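How to Lay Out a Shared Table for Small Robot Arms

I put this guide together after the third time in one month that somebody asked me how we keep two arms and a pile of blocks from turning into a mess. It grew out of a page that Glykeria Mavromatis wrote for our Monday group, and I have added my own opinions all over it, so please blame me and not her for the fussy parts!

You will need a table with a plain top, a roll of thin colored tape, a ruler, a marker and a notebook. Set aside 90 minutes the first time. It goes much quicker after that.

Step 1. Write the rules before you touch the tape

Sit down with whoever will be using the table and agree on three questions. Where do parts wait? Where do parts get delivered? And who is allowed to reach in, and when? Put the answers on one sheet of paper and tape it where everyone can read it. Ours is in big letters because Filippos Sfakianakis refuses to wear his glasses (he knows I am writing this).

Step 2. Mark your zones 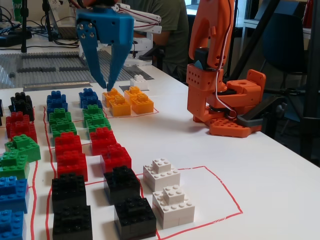 A zone is a promise about what belongs inside it, and the tape is how you remind yourself of the promise at four in the afternoon when you are tired. Start with the parts area and give it lanes, then mark the delivery area as one larger shape. The red lines running between the columns of bricks are plenty for the lanes, and the big rectangle at the front right has lots of bare white table left inside it beside the two white stacks. Leave yourself that kind of room. People love to draw a delivery zone that just barely fits the job, and then the arm has to set the last piece down with its fingers squeezed between two others.

Sort your parts in the same order in every lane if you can. Then write the order down in the notebook, and copy it from the notebook each time you reset, never from memory.

Step 3. Decide on a "people" side

Pick one side of the table for sitting and keep it for the whole session. Laptops, drinks and elbows live there. Anything that might get bumped stays outside the tape. Before a run, whoever is operating says "moving" out loud and waits for an answer from everyone at the table. It feels silly for a day or two, and then you stop noticing it — and visitors pick it up faster than we do.

Step 4. Run slow, then run at speed

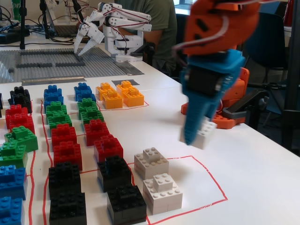 First runs should always be done at the lowest speed you have, with one hand by the stop switch and the other in your lap. Go through the whole path once with nothing in the gripper, then once more with a part. Only after that should you turn it up. An arm carrying a block, like the orange and blue one swinging its white block over the table, can be moving quickly enough to blur, and you do not want to find out at that point that your path clips a stack. Look at what sits under the whole sweep, too, and not only at the two ends.

If a second arm shares the table, write down which one has the right of way. Our rule is that only one of them moves until both paths have been tested together at low speed.

Step 5. Reset and sign off

Put every part back in its lane, press down any tape that has started to curl, and write one line in the notebook: your name, what you ran, anything odd. Emese Illés once traced a week of bad grips to a single line that said "tape moved a little," so please do write the small stuff down.

Replace the tape whenever the edges get ragged. I do ours every September whether it needs it or not, and I check the lines against the ruler before anybody is allowed to put a block on them.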